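# In praise of the homemade sign

I have been putting up displays for other people for a good many years now, first for school open houses and then for craft fairs and the occasional small trade show, and if there is one opinion I have earned the right to be stubborn about, it's this one: cut your own letters. Get a sheet of foam, get a good knife, clear off the dining table and cut them out yourself.

I know the arguments on the other side because I used to make them. When I helped with the Zuren booth I was all for the printed banner. It arrived rolled in a tube, it went up in three minutes, and it looked exactly like the banner of every other booth in the hall (there was one across the aisle in the very same shade of blue, and for two days people kept stopping at ours to ask for theirs). It cost us $444 with the stand. The next year the name of the product line changed and the whole thing went into a closet, where I believe it still lives.

Compare that with a word made of loose letters. You can respell it. You can move the last letter over when you find you've run out of wall. You can give each one its own color, and please do, because a row of fat pink and yellow and blue shapes will pull a child across a gymnasium faster than any slogan, and the parents come along behind whether they meant to or not.

And then there is the cloth, which I think matters just as much as the lettering and gets about a tenth of the attention. Black is best. I held out against black for years because it seemed gloomy, and I was wrong. Bright letters on a white wall look like a nursery. The same letters on black fabric look as if somebody switched them on.
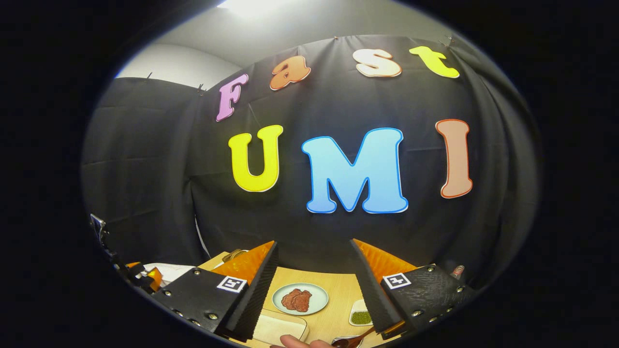 People fuss terribly over wrinkles. I've watched a grown woman iron a backdrop on the floor of a church hall at six in the morning, and I've held the other end for her, and by noon it had creased again anyway. My feeling is that a bit of slouch in the cloth does no harm. Folds tell you that it's fabric and that a person hung it, and they give a flat display some depth. If you bring the sides forward a little, so the cloth wraps partway around the table, you get something close to a tiny stage, and whatever you put in front of it looks more important than it probably is.

For holding it all up I'm a believer in small clips. Tape lets go in warm rooms, and pins leave holes that the owner of the wall will want to discuss with you. Clips come in a bag of 30, they move when you change your mind, and black ones hardly show against black cloth. Somebody at the Pacheco sale last July told me clips look unfinished. Well, maybe. I'd still choose a visible clip over a backdrop on the floor.

One thing I will grant the banner people is that foam letters take up room. Mine travel flat between two sheets of cardboard in an old Tratex carton, and I've lost exactly 3 letters along the way, one of them an "e," which is a miserable letter to be without. I recut it on a kitchen counter the night before the Judirico open day, and it came out a touch fatter than its neighbors. I meant to replace it. Then a man stopped at the table, pointed straight at it and said it was his favorite, so it has stayed in the set, and it goes up with the others every time.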